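Recovering From a Sticking Finger Linkage on Hand-Held Grippers

Reading time: 4 minutes

This procedure applies to all hand-held grippers issued by the Podura workshop for bimanual recording. It covers the fault logged as "late close," in which one finger reaches its closed position after the other. The fault is easily missed during a session. The operator feels a normal trigger, the object is usually picked up, and the problem appears only when the recordings are reviewed and the measured opening does not agree with the video.

In January the workshop withdrew 11 grippers for this fault. In 7 of them the cause was a pivot bushing that had shifted in its printed link. The remainder had debris in the joint or a pivot screw that had been overtightened during an earlier repair.

Before you begin

Stop recording and mark the current episode as suspect. Do not delete it. Disconnect the gripper from its battery or data cable and place it on a clean, well-lit surface. Keep the second gripper of the pair with it, as the two must be recalibrated together.

You will need a 2 mm hex driver, a soft brush, lint-free wipes, a set of feeler gauges and the Karagiannis alignment block supplied with each kit. Do not use spray lubricant on printed parts.

Step 1. Confirm the fault

Hold the gripper upright and squeeze the trigger slowly. Both fingers should begin to move together and meet at the center line. Release the trigger slowly and watch the return. A finger that pauses and then jumps is sticking. Repeat with the gripper on its left side and again on its right side, as some linkages bind in only one position.

If both fingers move freely in every position, the fault may lie in the opening sensor. Stop here and follow the Gultitz sensor check.

Step 2. Find the joint

Remove the trigger spring. Move each link by hand, starting at the base and working toward the fingertip. A healthy joint turns under its own weight. Put a small piece of tape beside any joint that does not.

Look at the rim of each brass bushing. It should be flush with the face of the link all the way around. A bushing that stands proud on one side is tilted and will bind under load even if it turns freely in the hand.

Step 3. Clean or replace

For debris, back out the pivot screw, brush the bore and the bushing, wipe both and reassemble. For a tilted bushing, replace the whole link. Pressing the bushing back into place is not permitted. The printed bore has already been enlarged, and repaired links have failed again during use.

Tighten each pivot screw until the side play is gone, then back it off slightly. Check that the link still falls freely before moving to the next joint.

Step 4. Check the fingers

Inspect the inner edge of each finger. Light roughness is acceptable. Replace the finger if there is a crack near a mounting hole or if the edge catches on a wipe drawn across it. Close the fingers on the alignment block and try the thinnest feeler gauge on each side. It should not pass.

Step 5. Test on a rigid object
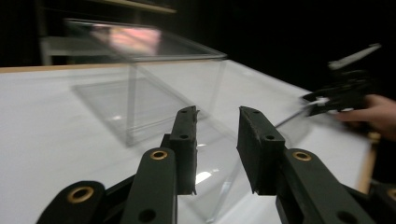 Smooth, rigid containers are the most demanding test for this fault. A soft object gives way and hides a late finger, while a rigid one is pushed sideways by whichever finger arrives first. Perform 6 slow grasps and 6 at normal working speed, and review the video from both grippers before signing off. Any sideways movement of the object at first contact counts as a failure, and the gripper returns to Step 2.

Operators should keep their free fingers clear of the linkage at all times during the test. When a stuck joint releases, the links close quickly and can pinch.

Step 6. Recalibrate and record

Run the opening calibration in Wondow for both grippers of the pair. Enter the serial number, the joint affected and the part replaced in the fault log. Episodes recorded since the last passed check must be reviewed individually, and those showing a late close are to be excluded from the training set.

A gripper that fails twice for the same joint is to be tagged and returned to the workshop. It may not be swapped into another pair in the meantime.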